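I went back to making cordial in November, mostly to use up the lemons. The tree at the Mabuza place drops more than anyone there can eat, and I came home with two bags of them and no plan.

The recipe is the one I've used for years. Juice and zest, sugar, citric acid, and water just off the boil. I use 135 grams of sugar for every 200 mL of juice, which is less than most recipes ask for. It doesn't keep as long that way, but we get through it in 3 weeks or so and I don't like it syrupy. Elikem Baidoo, who I used to share a house with in Brerkow, does his with lime and a bit of salt. I tried that and went back to lemon.

What slows me down every time is sorting out the table. Drinks need more space than you'd think, what with the jugs, the strainer, the funnel and somewhere to put things that drip. I've settled on pushing everything to the back edge and keeping the front clear for pouring.

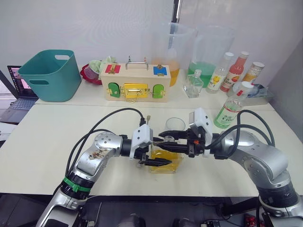

Big clear pitchers are the best thing I've bought for this. They're only plastic, but you can see the level and the colour from across the room, and they're light enough to pour with one hand. I had a ceramic jug before and was forever lifting the lid to check how much was left. Glass is still better for the small amounts, and a narrow-necked bottle is good for giving away, though you do need the funnel.

I keep a cloth in a container at the back as well. Sugar water gets everywhere and if it sits overnight you're scrubbing. A basket with proper handles is handy for carrying the lot back to the cupboard in one go. The busy box lives on the table too, latches and all, and I've given up moving it.

For serving I go one part cordial to 4 parts cold water, a bit stronger if there's ice. Soda water is fine but it goes flat quickly in a wide pitcher, so top up each glass separately.

Next batch will be ginger. The grocer in Plalterberg has had good fresh root lately - nearly all the stuff closer to home is shrivelled - and I'll pick some up when I'm next over that way.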